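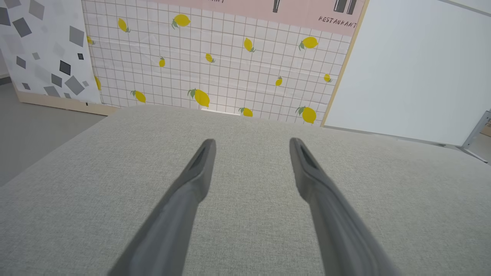 Home | Projects | Notebook | Parts store | Contact

Bench notebook, Anari cell
5 July 2020

Gripper fault, third occurrence. Steinar had the first two and logged them as operator error. I no longer think they were.

Symptom: on the approach over the upholstered surface the fingers are commanded fully open at the hover point, then down. On run 15 the arm went down with the fingers still closing from the previous command. Left tip caught the weave and dragged it until the force limit tripped. Arm stopped correctly. Controller reported gripper state OPEN throughout, which is wrong.

Damage: one pulled thread in the cover, trimmed. No marks on the fingertips. Slots in the inner faces checked with a feeler gauge, both clear of lint. Coupling screws tight. Nothing mechanical that I can find.

Log: the state flag changes to OPEN when the command is accepted, before the fingers have got there. The motion script waits on the flag and nothing else. With the old finger speed this never mattered as the fingers finished well before the arm arrived. Deok-su lowered the finger speed from 30 to 15 mm/s when the new fingers went on (see his entry), and the margin went with it.

Reproduced at the hover height with the descent disabled:
- speed 30: no early release of the wait seen
- speed 15: wait released early on 3 runs, fingers visibly still moving

Second problem, separate. The stop took longer than I would like. Force limit was set at 30 N in the Stustero config, but the Plavlow driver loads its own defaults after a restart and overwrites it. I had restarted at lunch. Kuldeep says the Spanos cell does the same and they reload the config by hand each time. That is not written down anywhere I can find. It should be, and it should be on the start-up sheet and not in someone's head.

Done today:
- wait now reads finger position from the encoder, with a timeout of 3000 ms, then faults
- descent blocked if the position is unknown
- force limit read back after every restart and compared with the file; mismatch stops the script
- finger speed left at 15

Not done: a proper look at why the driver overwrites the limit. Mariama has the source and is away until Tuesday. Until she has seen it, no running with anyone inside the tape, and one person stays on the stop button. Csaba has been told.

Backdrop panels left where they are so that the next runs can be compared with these. Please don't shift the lemon one, the camera check uses it.

To do: repeat with the arm descending at quarter speed. Spare cover to order, August at the earliest according to the supplier.

Filed under: Grippers, Faults and near misses
Print this entry | E-mail this entry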